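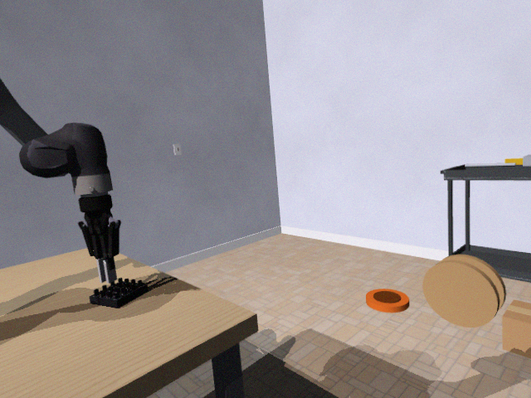

Fig. 1. Simulated cell, gripper over the studded block.

Grirkia Robotics Module, Unit 4
Handout: approach and alignment in simulation

Each pair works on the same task in the simulator before booking time in the Cultetstead lab. The arm has to come down over the black block, line up with it and stop without pushing it across the table. Start from the saved scene. Do not move the table or change the lighting.

Set the joint speed limit before anything else. Marks are lost for runs that leave it at the default.

4.1 Vertical approach

Plan to a point above the block first, then descend in a straight line. Keep the fingertips pointing down and check their position against the studs from at least 2 camera views. A single view hides errors in depth. 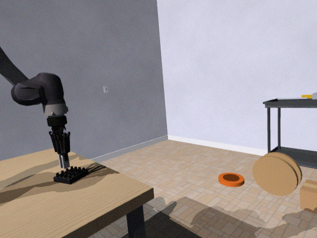

Vakulenko asked whether the descent could be planned in joint space instead. It can, but the tip then follows a curve, and close to the block that curve matters. Use a Cartesian path for the last stage.

4.2 Logging

Save the joint angles and the tip pose at every step. The reference run has 690 steps, and the descent starts at step 137. Yours will differ. Label the start of the descent in your own log.

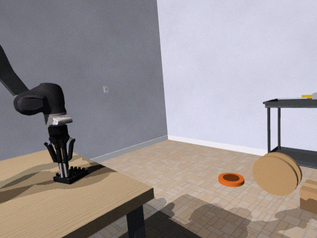

Source: Fluritz simulation project, course renders

4.3 To hand in

Log file, one plot of tip height against step, and a page on what you would change before using the real arm. Bring a printed copy to room 118. Resubmissions close at the end of April.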